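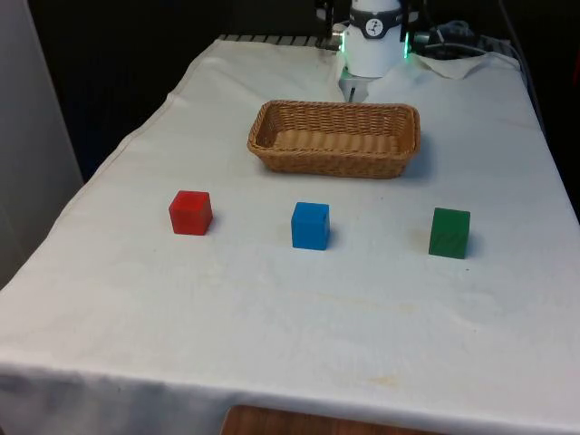 Natanael Lacerda wanted to know why the basket set couldn't just be folded into the old Stamgate blocks collection, seeing as they're all colored cubes anyway. Fair question, and I went back and forth on it for most of July. In the end I kept them apart, mostly on account of the basket. Stamgate is blocks on a bare surface and nothing to put them in, and the captions over there assume that.

So, Curnby Basket and Blocks. Read this before you download!

What's in it

3,855 pictures of a very small tidying job: a red cube, a blue cube, a green cube and a woven wicker basket on a white surface. Put the blocks in the basket, take them out, start over. 3,740 of the pictures have a caption. The rest are waiting on me, and I'm slow (sorry, Welington).

The captions are plain sentences in English. I wrote the first 500 myself and Welington Peixoto did the bulk of the others, so you'll notice a change in style partway through. He says "block" and I say "cube." We meant to fix that and then we got used to it. If you're searching the captions, search for both.

About the basket

I'm fond of the basket. It's rectangular with rounded corners and low sides, light tan, with a thicker braided rim. Up close the weave takes over most of a picture, and that's a big part of why I wanted wicker and not a plastic tub, which would've been easier on everybody.

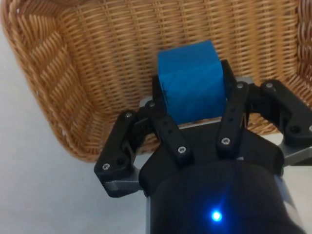 The color words gave us more trouble than I expected. Basket color is "tan" in my captions and anything from "honey" to "brown" in Welington's, and I've left all of those alone. For the blocks we stuck to red, blue and green with no fancy shades. If one says "teal," it's a typo or I was tired, so please tell me.

When only a corner or a strip of a block shows, it still gets named, as long as the color is clear. We argued over that one too. Alleo, the little caption checker I use, flags these as "partial," and you can filter on that word if you'd like them gone. 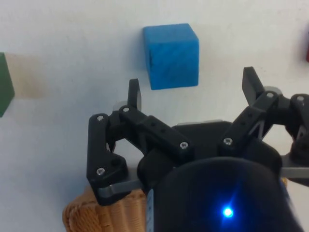 Blue cube on the white surface, with part of a green block at far left and a sliver of red at far right.

Known problems

Almost 100 captions mix up left and right. I know which folder they're in (it's Ye, the second batch) and I'm working through it in the evenings.

Shadows aren't captioned at all. Smudges aren't either.

There's no split into training and test. Make your own, and keep neighboring pictures together when you do, or you'll get near twins on both sides.

Corrections

Send me the picture number and the sentence you'd like to see in its place. Welington reads them as well, usually before I do.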